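Visiting a demonstration of wrist-tracked task recording — what should I look at?

Posted by Skarkley, Wed 3 June

I have a place at the Tijani open day in September. The programme says visitors can watch household tasks being done by a person wearing wrist trackers, with the recordings used later to train a two-armed robot. I work on conveyor controls and know very little about this side of automation. The session lasts 40 minutes and groups are limited to 15. Is it worth giving up a morning for, and what should I pay attention to while I am in the room?

Adaeze Ezeani

I went to the previous one. The bathroom session covers wiping the counter and handling greens at the basin.
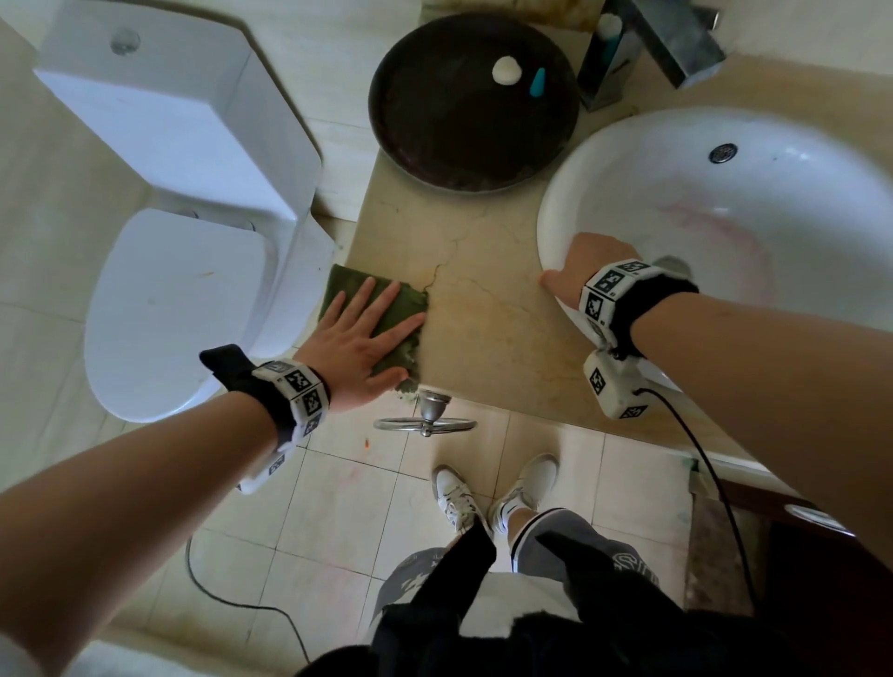
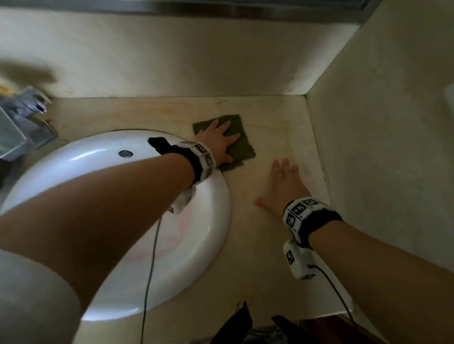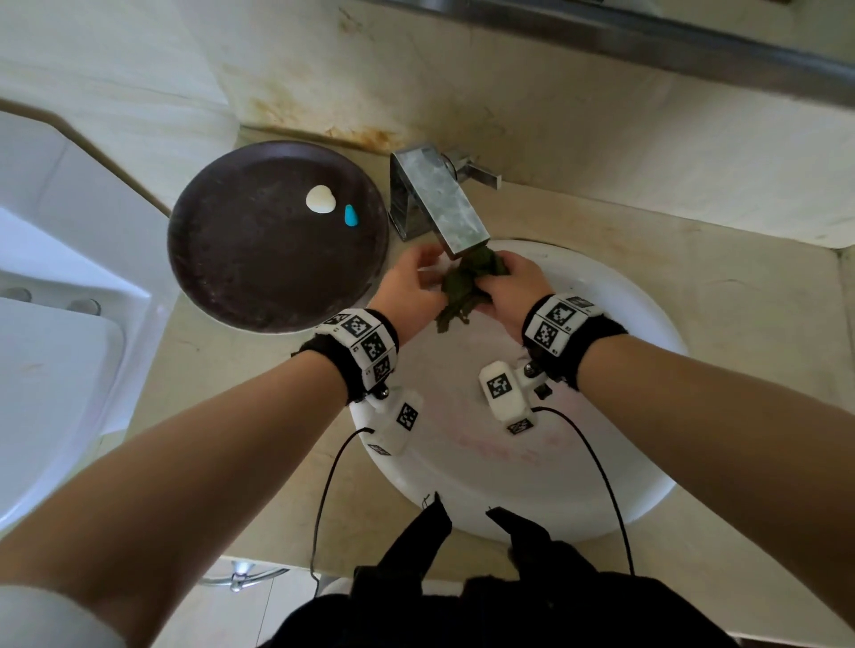
Stand to one side if you can. From directly behind, the operator's shoulders block most of the work. Three things took up most of my notes.

First, marker visibility. The square patterns are printed on several faces so that a turned wrist still presents at least one of them to a camera. Watch what happens when a forearm rolls or one arm crosses the other, and ask how gaps in the track are filled. The answer I got was interpolation for short gaps and rejection of the take for long ones.

Second, cable routing. There is a thin cable on each side, and a basin is an awkward place for it. Ask whether the operator changes their normal reach to keep the cable clear. If they do, that habit ends up in the data.

Third, cloth contact. Position tracking alone does not give you the force with which a hand presses on a surface. I asked how the robot would learn the pressure for wiping and was told that it is tuned separately on the arm. I would have liked more detail — the presenter moved on at that point.

Their Flikow replay tool was shown afterwards on a laptop. The set on display held 3,109 takes, and you may ask to see a rejected one. Do so. It was more useful than the good ones.

Tonex

Went last year, it was ok. Parking is bad. If you only do conveyors I'm not sure what you would get out of it, but the coffee is free and they let you try on the wrist straps at the end if there is time. Our group ran over so only 2 people got a go.

Skarkley

Thank you both. I have booked the bathroom session and will ask about the rejected takes. Adaeze, did they say what camera rate they record at? I could not find it in the programme.

Adaeze Ezeani

Not in my session. Ask at the replay table, as the person there had set up the recording side.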